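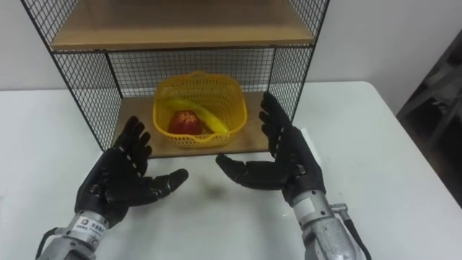
Fruit Has Moved (and Other Kitchen Corner News)

Wednesday, September 11, 2019

Hello again, everybody! Back from vacation, slightly sunburned, and straight into the subject I get more email about than parking: snacks.

If you came looking for the fruit on top of the fridge, stop looking. It now lives in the bright yellow basket on the lower board of the black wire shelf, the one on the white table against the wall. I love that basket. It's plastic, it's full of little holes so the air gets in, and you can spot it from the doorway before your first coffee. One banana and one apple in there as I write this, so if you want either, I'd walk fast.

The shelf came from Luremholm and went together in one lunch break. Crisóforo Hinojosa held the mesh panels while I did the swearing. We had a good long argument over whether the wood boards should be painted black to match the wire (his idea) or left alone (mine). I won. The pale wood warms the whole thing up, and anyway I'd already thrown out the brush.

Now, a few things I've picked up about keeping fruit in an office, after a summer of getting it wrong.

Bananas and apples don't make great long-term roommates. Apples give off a gas that hurries bananas along, so by Friday you can have something fit only for bread. For a day or two it's fine, and that's how long anything lasts on our floor. If you bring in a big bunch, please leave most of it on the counter by the toaster and top up the basket as it empties.

Wash it before it goes in. I know you all wash it again after, and you should.

Nothing cut, please. We had half a melon in July. Those who were in the Cirengate meeting that afternoon know what I mean.

And the basket is for fruit only — no tea bags, no keys, no ketchup packets. Keys go in the bowl by the copier in room 103, same as ever.

Delivery comes from Savolainen on Monday mornings, 24 pieces at a time, mostly apples with whatever else looks decent. I've asked for pears in October and got a "we'll see." If you have a strong opinion on plums (somebody does, I found the note), tell me before the end of the month so I can change the order. Extension 549, or just grab me in the hall.

The upper board is still up for grabs, by the way. I was thinking of the good mugs, Crisóforo wants a plant, and the Cellby folks down the hall have offered us a bread box that they swear has been used only 3 times. I'm leaning plant, if somebody other than me will water it. Send me your votes and I'll report back next issue, along with the winner of the chili cook-off, which I still haven't added up — sorry, Denise!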